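# The gray room in Dalen

*Our magazine visits a workshop where small things are put into trays, and taken out again*

When you enter the building at Rundside, the first thing you notice is the color. Or maybe it is more correct to say that you notice how little of it there is. The floor is gray, the benches are gray and the coats on the hooks by the door are gray also. I had expected a place with shelves to the ceiling and a radio playing. There is a radio, but it is in the coffee room, and it plays very low.

Clikel has been in Dalen for 14 years. The company sorts and packs spare parts for household goods: hinges, knobs, feet for chairs, clips for blinds, the small wheel under a dishwasher basket which is always the first to break. A person at home orders one part, and one part arrives in a small padded envelope. The catalog has 3397 items at the moment. Most of them would fit in a closed hand.

I came to write about the envelopes. It was the trays and the surfaces that I wanted to write about when I left.

Small parts are difficult to look at. A clear plastic clip on a white table is nearly gone. A black screw on a black mat is gone completely, and you find it with the fingertips and not with the eyes. For this reason the people at Clikel have strong opinions about backgrounds. They tried white in the beginning, like many workshops do, and they became tired in the eyes before lunch. After this they tried green, which was nice for the screws and terrible for everything made of brass. Gray with a little blue in it was the third attempt, and it stayed.

On such a surface a light blue piece of plastic is easy to find, even if it is not a strong blue. The shape also helps. A half-round groove in a block catches the shadow along one side, and the eye reads the curve before it reads the color. Shiny metal is different. A bolt head shows itself by its reflections, and these move when you move your head, so people here lean a little to the left and to the right while they search. From the doorway it looks like a slow dance.
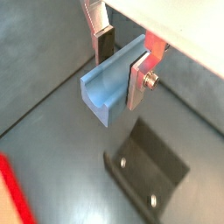
## A tray has four jobs

I was told that a good tray must hold, show, pour and wait. Holding is simple and every box can do it. Showing is the question of color, and also of depth. If the walls are high, the corners become dark, and what lies in the corner is forgotten until the yearly counting.

Pouring is where most of the trays fail. At Clikel a tray is emptied many times in one day, and the last three or four pieces always want to stay. With a sharp corner at ninety degrees they succeed. With sloping sides they slide, if you tilt it enough and give a small knock with the palm. I tried this with a tray of chair feet and half of them went on the floor. The second time it was better.

Waiting is the job I would not have thought of. A tray with an unfinished order can stand on the shelf for a whole day, and it must stand there without sliding and without collecting too much dust. For the large range, which is sold under the name Olteo, the waiting shelf is as long as the wall. The first time I walked past it I took it for finished work. It was the opposite, everything on it missed one part.

## About the edges

The edge of a tray is a subject which can fill a coffee break. A plain edge is comfortable to the hand and easy to wipe. A toothed edge gives something to grip, and a label with a string can be hung between two teeth so it doesn't travel. Against this, the teeth hold dirt. One opinion in the coffee room was that a toothed edge should be cleaned with an old toothbrush. Another opinion was that it should not be bought.

Gray is also honest about wear, and I like it for this. Each piece that is dragged over the plastic leaves a pale line, and after some seasons the lines make a kind of cloud. You can polish it away, but it takes an hour and comes back in a month. Most people stop at a damp cloth.
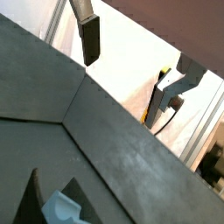

*Gray panels with a toothed rim. The light scuffs and whitish smudges are strongest toward the lower right.*

## The end of the day

In May the workshop sends out 4000 envelopes, more than in any other month. In spring people open their summer houses and garden sheds, and find out what the winter has done with the hinges. The shift ends at four, and before this there are 40 minutes which are used only for putting in order. The benches are wiped from the back to the front. Parts that were found on the floor go in a jar with a wide neck, and the jar is sorted the next morning with a cup of coffee beside it.

I was allowed to help with the jar. It held two knobs, a spring, many clips and something round which we could not identify in the catalog. It went back into the jar.

At home I have since painted the inside of my sewing drawer. The store in our town had a gray that was close, a bit too warm in the tone, and I needed two coats. The needles are easier to see now. The white buttons I can find also in the evening with only the small lamp on, but the gray thread has disappeared, and I keep it in the kitchen.

*Clikel's workshop at Rundside in Dalen receives visitors in small groups, by appointment. Spare parts from the Olteo range are ordered by mail.*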